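Can a machine tidy a living room yet? Not mine. Not this March.

I keep getting asked because I wrote something nice about the Skanda last year and now my inbox thinks I'm a believer. I'm not. Watched 97 clips of these things for this column, most of them at one in the morning. Folding a towel, fine. Carrying a cup, fine, slowly. Then somebody gives it rubbish and the whole thing goes to bits.

Rubbish is hard. Crinkly, light, no proper edges, never the same shape twice. A snack wrapper on a sofa is worse for a robot than a brick. Shiny too, which cameras hate.
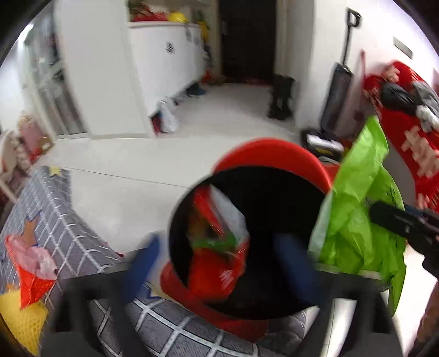

And then the bin bag. Thin, slippery, folds in on itself when you so much as breathe on it. My aunt does the lot in one go, talking on the phone, not looking. Try writing that down as instructions. I did, got to 74 steps and hadn't reached the kitchen.

Oona Toivonen, who fits packing lines at Nakport, told me the shop floor is diffrent. Same box, same height, same light, all day. Her line does 900 an hour and stops if a flap is bent. "So we don't let flaps be bent," she said. Right. Try that with a family of five.

Would I pay for one? If it did wrappers, cups and socks without me stood over it, yes, tomorrow. The Preda people want 696 a month for something that does cups. Cups! I can do cups.

Ask me again in a couple of years. Meanwhile theres a sofa needs clearing and it's my turn.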